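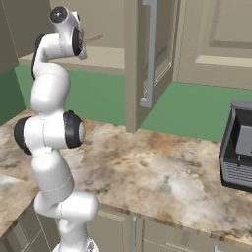
*Page last changed: Sunday, July 14, 2019*

# Didora Stand Bag

We started out wanting a golf bag you could carry for eighteen holes and still feel like playing a few more afterward, and the Didora is where all that wishing ended up. It has a double strap that sits flat across both shoulders, two legs that pop out when you lean the bag forward, and a four-way divider at the top with full-length sleeves -- so your grips don't tangle halfway down when you're hurrying to get a club out with a group waiting behind you.

Kumudini Sarkar drew the first pattern after a very long, very soggy member-guest at Fultside, and she'll happily tell you about the round if you call the shop (she shot 80, and she still brings up the putt on the last). The rain hood came straight out of that day. It snaps on at four points and folds away into the ball pocket.

**Details**

- Colors: navy, moss, or gray
- Pockets: six, including a lined one for your phone and watch
- Rain hood and towel ring included
- Price: $134, or $149 with your name stitched on the side panel

Stitching is done by Elsie Ngata at our Darnell workroom and adds a week or so to your order -- please check your spelling before you send it, as stitched bags can't be returned. Plain bags can come back within 34 days, as long as they haven't been out on the course.

Spare legs and straps are sold separately. Write to Gayan Begum at the shop and mention the color of your bag.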